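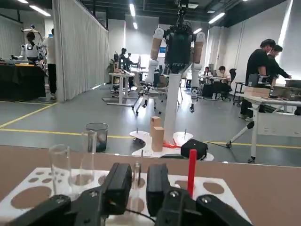
Print this message | E-mail this message

Clakumer Bench & Glassware List
Subject: Re: where does all the small glass go?

Hi all,

I've been meaning to answer this one since it came through, because small glass is my favorite thing to fuss over (I know, I know). I've settled on two things for our bench, a flat white board with round holes in different sizes and a bright blue plastic tray, and I'm very happy with the pair!

The board is for whatever is tall and skinny. A test tube gets its own hole and stands up straight, and rods can go in the same way. Short glasses I just set on top. The tray is for moving things. I keep it in the middle of the table with the long side running front to back, and the beakers wait next to it until I'm ready to load up. Clear glass on a brown tabletop is so easy to miss, and having that loud blue thing nearby makes me slow my hand down. 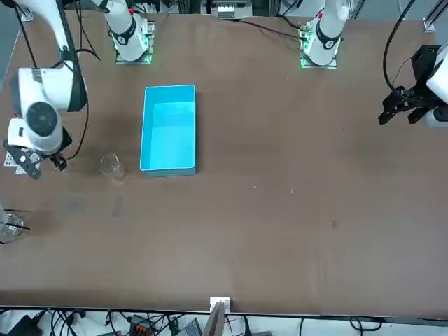

On Nov 5, 2019, a list member wrote:
> We got the 14-hole rack from Tenden and half our tubes
> rattle around in it. The beakers end up wherever there's
> room. Do you all store them in the tray or next to it? And
> does anyone line the bottom? I lost seven tubes last month
> and I'm tired of sweeping.

Seven, ouch! I'd go next to it for anything in use, and in it only for the trip to the sink. Small beaker on the outside, bigger one close to the tray, so I'm never reaching over the tall one to get the short one.

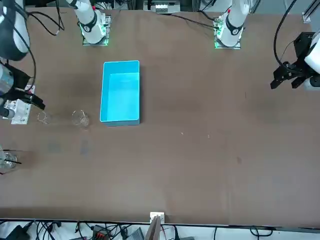 As for lining, I tried the mat from Solís (cut to fit, easy enough with kitchen scissors) and it was fine until December, when the corners curled. Now I use a folded dish towel. Dellska sells a ribbed one that I haven't tried, so if anybody has, please write in. I'd also love to hear what you do with stir rods, mine keep wandering off.

Happy tidying!

Contact the list | Copyright Clakumer | Back to top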